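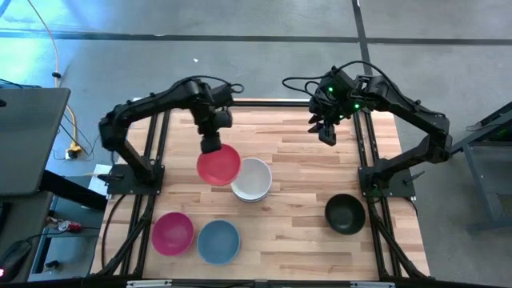
Unit 10: Bowls -- Nesting, Stacking and Storage

Evmont Course in Kitchen Stores and Service, Part 2

10.1 Terms

A set of bowls nests when each bowl sits inside the one below it with most of its height hidden. It stacks when each bowl rests on the one below and most of its height still shows. The distance a stack grows with each added bowl is the pitch. A low pitch saves shelf height. A pitch that is too low lets the walls wedge, and the bowls then have to be twisted apart.

Pitch depends on wall angle, wall thickness and the foot ring. Steep walls wedge early. A tall foot ring holds the upper bowl off the inside of the lower one and raises the pitch.

10.2 Worked figure

A stack of 13 identical bowls has one full bowl height plus 12 pitches. For a bowl 60 mm high with a pitch of 15 mm:

60 + (12 x 15) = 240 mm

Clear shelf height must exceed this by enough to lift the top bowl free of the one under it. Use full bowl height less pitch, in this case 45 mm. Required clearance is then 285 mm. A shelf bay of 1140 mm takes four such levels only if shelf thickness is ignored. Allow for it in the exercise.

10.3 Mixed colors

Color is used in two ways in stores work: to mark contents (allergen, raw, cooked) or to mark the set a bowl belongs to. Do not run both systems on one shelf. The Selgate layout, covered in Unit 9, uses color for contents only.

Bowls of different colors may still share a stack if the profile is the same. Check by placing one bowl of each color inside another and looking at the rim gap from the side. The gap should be even all the way round. An uneven gap means a different profile, a chipped foot or something caught between the two.

10.4 Handling

Grip at the rim, on two opposite sides where possible. Lift straight up until the foot clears the rim below -- tilting early drags the foot across the inner wall and marks the glaze. Set down flat. Dark interiors should be checked under direct light, as residue shows poorly in shadow.

Exercise

Repeat 10.2 for a pitch of 20 mm and a shelf thickness of 18 mm. State how many full levels fit in the bay and the height left over. Bring written working to the Saturday session.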